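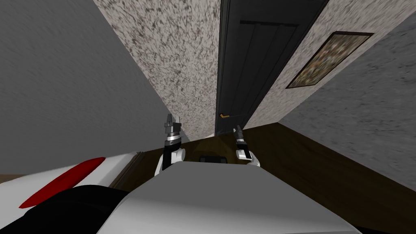
Week 9: The corridor fault
Course: Mobile Manipulation in Simulation
Lecturer: Sigrún Norðdahl. Lab sessions: Eyvindur Kragh

Read these notes before the lab. You will need the log for run 2704 and the Pavton simulator installed and working.

1. What the run was meant to do

The two-armed robot starts in the corridor, drives to the door at the far end, stops, and reaches for the lever handle with one gripper open. The other arm should stay folded until the door is moving. The same task file was used in the March coursework and gave no trouble then.

In run 2704 the robot went over on one side shortly after the reach began. The door stayed closed. Both arms kept following their commands while the body leaned, and the controller reported a normal state until the run was stopped by hand.

2. What the log shows

The lean starts before any contact is recorded. This matters, as the first lab report blamed a collision with the wall. Ketill Hjaltested went through the contact list again and found no wall contact until 700 milliseconds after the body angle had passed its limit. The wall contact is a result of the fall.

The second arm is the more useful clue. Its folded position was missing from the task file, so the planner used the default, and the default puts both arms forward. The weight of two extended arms was then ahead of the wheels during a turn. 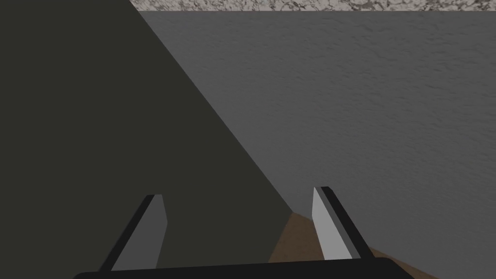

The base controller had no way of knowing this. It works from a fixed centre of mass, set once when the robot model is loaded, and assumes that the arms are folded. With one arm out the error is small. With both out and the base turning, the speed limit it works out is too high.

3. Why the stop did not trigger

There is a tilt stop in the model. It reads the body angle and should cut power to the wheels and arms when the limit is passed. In this version the limit was entered as 44, and the person who entered it meant degrees per second. The stop read it as degrees. By the time the body reached that angle the robot could not be recovered.

Kanokwan Somboon's note in the log suggests putting the unit in the name of every limit. We now do this in all course files.

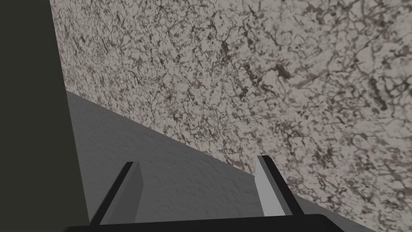
Fig. 3. Gripper view in the corridor, fingers open. The seam between the grey surface and the speckled wall runs diagonally.

4. Reading tilt from gripper views

A gripper view turns with the wrist as well as the body, so a slanted wall line is weak evidence taken alone. Subtract the arm joint angles first. Compare what remains with the body angle in the log at the same time step. If the two disagree by more than a degree or two, check the clock offset.
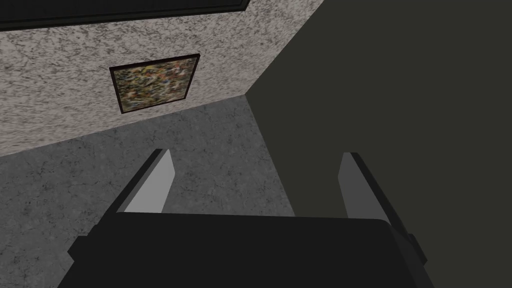

Fig. 4. Open gripper with nothing held. Speckled wall and painting at upper left, plain dark wall on the right.

5. Lab work

a) Plot body angle and wheel speed for run 2704 on one time axis. Mark the first contact.
b) Add the folded position for the second arm and run the task again.
c) Take the folded position out, correct the tilt limit, and run it once more. Say whether the stop comes early enough.
d) Write half a page on what would have been different with a real robot and a person standing in the corridor.

Send plots and text to Eyvindur by 16th November. Keep the original task file unchanged and work on a copy.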